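4.2 The open day demonstration

The second part of the study took place during the June open day at the Noncombe site. The public program ran through the afternoon, and the kitchen task was shown at set times between other talks. Visitors could walk in and leave as they liked, so the people watching the end of a run were often not the people who had seen it start. We kept the task the same as in the laboratory trials reported in Section 4.1. The robot works at a counter with a sink and a built-in dishwasher, and the job is to move plates between the two. The door and the rack are part of the task, and both are handled with the same hands that handle the plates.

We chose the kitchen task for two reasons. It was the one we had practiced most, and visitors already know how it should be done. At an earlier open day we showed a sorting task with machined parts, and most of the questions were about what the parts were for.

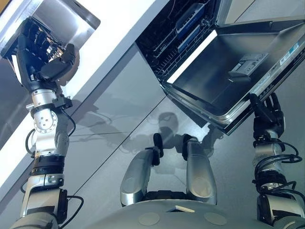
Opening and closing the door took up more of the preparation than any other step. The door is heavy compared with a plate, and it swings along a fixed path, so an arm that pulls slightly off that path ends up working against the hinge. The Skotach controller limits the force at the wrist and lets the hand drift a little toward wherever the door wants to go. In the laboratory we had tuned this limit on a different dishwasher. For the open day the limit was lowered and the approach speed was cut, and neither value was changed again once visitors were in the building.

Each run was started by an operator from a desk at the side of the room. A second team member stood with the visitors, answered questions and held the stop button. The operator could pause the robot but was asked not to correct it by hand during a run. If a plate was not gripped after three attempts, the run was ended and recorded as incomplete.
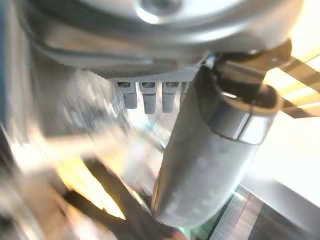

Wrist views were recorded along with the head view for every run. The two are used differently. The planner takes the position of the counter, the sink and the rack from the head camera, and the wrist views serve mainly for the last part of an approach, when the hand itself blocks much of what the head can see. Motion blur in the wrist views was a known problem from the laboratory. We did not filter these images out, and the grasp detector was run on all of them.

In total, 9 runs were made for visitors. The results are compared with the laboratory runs in Section 5. The purpose of this section is to record how the demonstration was set up and what was different about it.
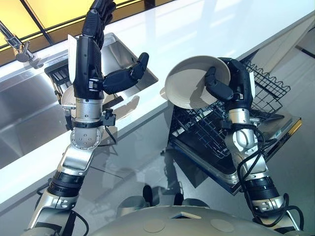 Figure 7. Plate handling during the open day demonstration. Dudek Laboratory, Household Manipulation Group.

The light in the room was the main difference. In the laboratory the blinds stay down and the lamps are fixed. The demonstration kitchen has glossy surfaces and a yellow glass panel behind the counter, and reflections of the arms can be seen in the head view. The plate detector had been trained on 4000 images, of which 300 contained strong reflections. We added no new images before the open day – the aim was to see how the existing detector would do.

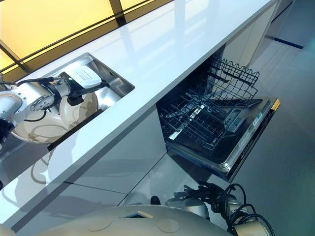

Plates in the sink are harder for the planner than plates in a rack. They can lean on the wall or on each other, and a rim that is easy to see may not be the one that can be lifted first. The planner ranks the visible rims by how much free space the fingers have on both sides. It has no rule for two plates held or moved together, and such cases were marked separately by the annotator.

Annotation was done by Tadeusz Szczepańska with the Wotetti tool, using the same labels as in the laboratory trials. A total of 1514 segments were marked. Segments in which the operator paused the robot were kept in the set and given their own label, as they are needed for the timing analysis in Section 5.2.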